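Danditz releases firmware 3.0 for Gurton battery flash

2019-07-29

GIVPORT - Danditz has released a free firmware update for the Gurton battery flash, changing how the unit handles overheating and adding a manual lockout for its radio receiver. The update applies to every Gurton sold since the flash went on sale last December.

Under the earlier firmware, the flash stopped firing without warning when the head reached its temperature limit. With version 3.0 the unit now steps down its power first and shows the change on the rear display, so the photographer can let it cool or carry on at the lower setting. The colour temperature reading on the same display has also been corrected for low power settings.

The radio lockout is meant for events where several photographers share a hall. Once it is switched on, the flash ignores any trigger it has not been paired with. Pairing takes place in the menu and is kept when the battery is removed.

Danditz tested the update over 21 days at its Givport workshop, firing 4,000 full-power flashes on one head and 3,000 on another. Both heads were fitted with the standard reflector and the grey diffuser dome.

The update is installed over the USB port at the base of the flash. The battery should be at 100 per cent before starting, and the unit must not be switched off until the display returns to the main menu. Custom settings are erased, so owners should write them down first.

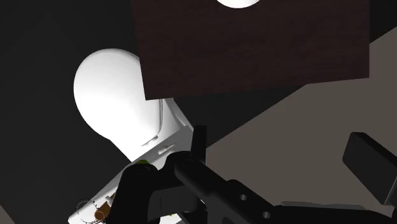 Yau, one of the shops that tried the firmware early, reported that the step-down warning came up during a long run of school portraits and that the lockout held with two other sets of triggers in the building. It also asked for a louder ready beep - that request has been passed on for a later version.

Owners without a computer can take the flash to any Danditz service counter, where the update will be installed at no charge. The older firmware will stay on the support page until December.

Media enquiries: Danditz press office, Givport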